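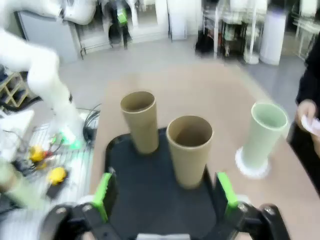
Wakana Fujimoto replied: Please don't glue anything yet! Stand your tubes up loose on a tray for a week and live with them first. I glued mine on day one and ended up peeling the whole lot apart by October.

tubular_tess
OK fair, nothing is glued so far. I've got two plain brown ones up on a black tray with rounded corners, one a bit wider than the other, and I already love it more than any desk organizer I've bought. Plan is brushes in the wide one and pencils in the skinny one. I want to add more around them as I empty rolls. Do you all put bottoms in, or does the tray do the job?

mudroom9
The tray does the job. I've never put a bottom in a single one. If a pencil gets stuck you just lift the tube and everything is right there. Try that with a mug!

Estura
Going to disagree with mudroom9, sorry. No bottoms is great until you pick up a full tube to take it to the couch and your colored pencils go all over the rug. Trace the end onto cereal box, cut it a hair big, snip little tabs all around, fold them up and glue them inside. Takes one cup of coffee.

mudroom9
Why would I take a tube to the couch? I take the TRAY to the couch. The tray has a lip. We've been over this in the drawer divider thread.

Estura
We have and I was right there too :)

Wakana Fujimoto
Both work, it depends on the weight. Brushes and pens, no bottom. Scissors, yes bottom, and please put them points down. My scissors went through a single layer of cereal box, so use two.

tubular_tess
Two layers, got it. Next question, paint or leave them brown? I keep going back and forth. I really like the plain paper look, and there's a pale mint green cup on the same table that would look so good next to a set of brown ones. But everybody online seems to paint theirs.

paperpocket
Leave them brown!!! Brown goes with everything and when one gets dented you swap it for a fresh one and nobody can tell. I painted a batch white once and the swaps never matched.

Estura
Paint the inside only. Brown outside, a bright color when you look down into it. It's such a cheerful little surprise when you reach for a pen. Thin coats though, because wet cardboard goes soft and then your nice round rim is an egg.

mudroom9
Ok that is a good idea and I'm annoyed I didn't think of it.

gluestick_gary
Does anyone cut theirs to different heights? I have a stack of mailing tubes, 200 mm each, and short stuff disappears in them. Erasers, clips, that little sharpener.

Wakana Fujimoto
Yes, cut them! Wrap a strip of paper around the tube, line up the edges where it overlaps, draw along it and you get a straight line all the way around. Fine-tooth saw for thick walls, a sharp craft knife for thin ones. Go around several times with light pressure. Sand the rim after.

gluestick_gary
Did one tonight with the paper strip trick and it's dead level. Five more to go. Tess, post yours when you've got the pencils in!

tubular_tess
I will! Saving every roll in the house until then. Going with brown outside, and I'm testing Estura's painted inside on the skinny one first.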